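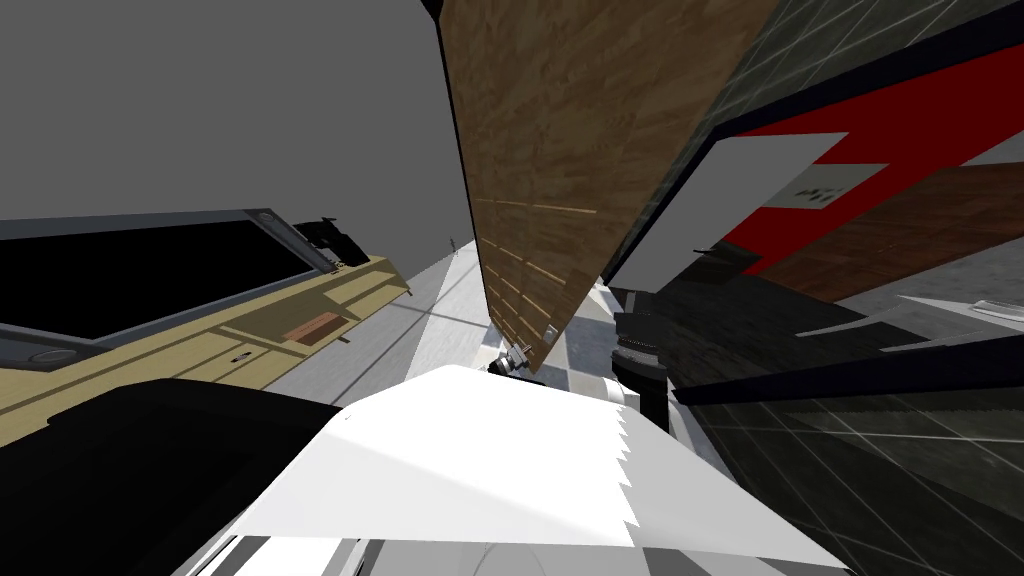

3.2 Signs and corridors

Figure 2. Rendered interior, grey wall and pale tiled floor, wood-grain panel in the upper part. Tilted view.

Wayfinding in clinics has been looked at mostly from the sign-maker's side: letter height, contrast, arrows. Less on what people do between signs. Evangelista's earlier notes on the Sakley site suggest that visitors slow down most in long plain stretches, where wall and floor are close in tone and there is little to steer by. We take that up here.

Four routes were walked at the Sakley outpatient building, all starting from the main desk. 28 visitors took part, none had been inside before. Each was given a department name and nothing else. A walker followed a few paces behind and marked every stop on a floor plan. Stops for phones or prams left out.

Most stops fell in two places. First, just after a turn, before the next sign came into view. Second, and this we did not expect, well past a sign that had been read correctly. Visitors said they had "gone too far" when they hadn't. One man turned back twice on the Kamia route and then asked a porter.

Colour on doors helped a little. The Todorova wing has warm wood finishes on its doors, the older wing grey paint throughout, and turning back was more common in the older wing. But the two wings differ in daylight and in how busy they are, so we would not lean on this too much. See Inasau (section 5) for a site where only the doors were changed.

Repeat signs seem the cheaper fix. A plain "keep going" sign half way along, same lettering as the first. Staff at Sakley had allready taped up paper ones in January, before we started, and these were removed for the walks and put back afterwards. Whether people stop noticing them after a few visits is a seperate question, not tested.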